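Recording two-handed demonstrations with hand-held grippers

The steps below cover one recording session for the hanging task: pick up a strainer, pass it between hands if needed, and hang it on a stand. The same procedure was used for the 200 demonstrations in our Sirance training set.

1. Clamp the board to the table before anything else. A board that shifts between episodes shows up later as a position error that the policy cannot correct.

2. Power both grippers and wait for the status lights. Close and open each one fully, 2 times, so the logger stores the jaw limits.

3. Place the stand on one side and the strainer between the hands. Vary the handle direction from one episode to the next. Early sets with a fixed handle direction trained well and failed on anything else.
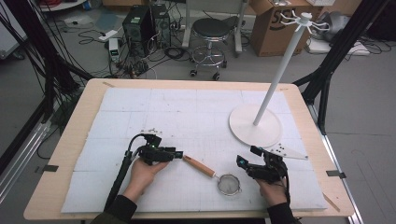 Dorota Adamczyk
Research Engineer, Manipulation

4. Start every episode with both grippers low and near the table edge, jaws open. Hold still for one second -- the trimming script looks for this pause.

5. Move at around half normal speed. Keep the cables outside the forearms.

6. Release the handle only after the strainer's weight is on the hook, then return to the start pose.

Discard any episode in which a gripper leaves the head camera's view during the grasp. With 58 episodes removed on this rule, training loss was slightly higher but the policy dropped the strainer less often. Checking script by Ashwin Krishnan; run it before upload, with the episode folder as its only argument.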